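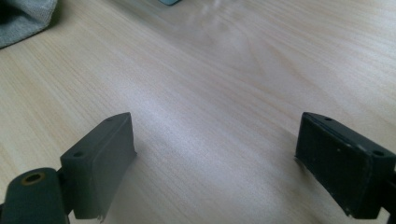 4.2 収録前の確認と基準姿勢の登録

本節では、Relico 手持ちグリッパで把持動作を収録する前の手順を示す。得られた軌道は4.3節の模倣学習で教師データとして使用する。

1. グリッパを全開にし、左右の指の間に何も挟まれていないことを確認する。
2. 指の内側面を点検する。擦り傷のみであれば使用できる。パッドの端が剥がれている場合は、収録ログの「指面状態」欄に 2 を記入する。
3. 指上面の固定ねじに緩みがないか確認する。
4. グリッパを作業台の上方に保持し、「基準登録」を実行する。登録中は 3 秒間静止すること。
5. 開口幅の表示が 100 % であることを確認する。異なる場合は手順1に戻る。
6. 試験収録を1回行い、自己位置推定の欠落フレームが 27 以下であれば本収録に進む。

注記:木目の天板は特徴点を得やすいが、照明の反射が強い領域では追跡が不安定になる。手順6で基準を満たさない場合は、照明の角度を変えて手順4からやり直す。

注意:収録の途中でパッドを交換しないこと。交換前後の軌道を同一セットに含めると、接触時の開口幅に段差が生じる。交換後は新しいセット番号を割り当てる。

注意:基準登録中は指の間に手を入れないこと。

改訂日:12/4/23

カテゴリ:マニュアル > データ収集 > Relico

このページを印刷 | メールで送る

関連項目
4.1 カメラの取り付けと校正
4.3 軌道データの変換と学習
5.1 指パッドの交換
付録B 収録ログの記入欄一覧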